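The Last Spoonful

I let the jar run down again.

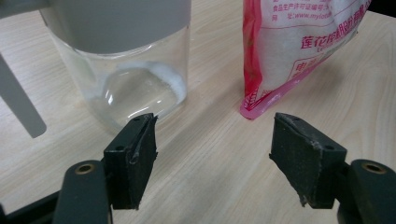 A glass jar with a gray cap and a little white powder left at the bottom.

My pantry holds 53 things in glass at the moment (I checked for this piece), and I love every one of them -- right up until they need filling! Flour I never forget, but the small stuff by the stove gets away from me. In May I bought a big sack of salt from Khosravi, the grocery on the corner, and it's still sitting in the hall, mostly full.

So now I have a rule, and I'm even sticking to it. When I can see the bottom through the glass, I wash the jar, leave it upside down overnight and fill it before breakfast. Sugar gets a new jar next month, a wider one, so I can finally fit my scoop in.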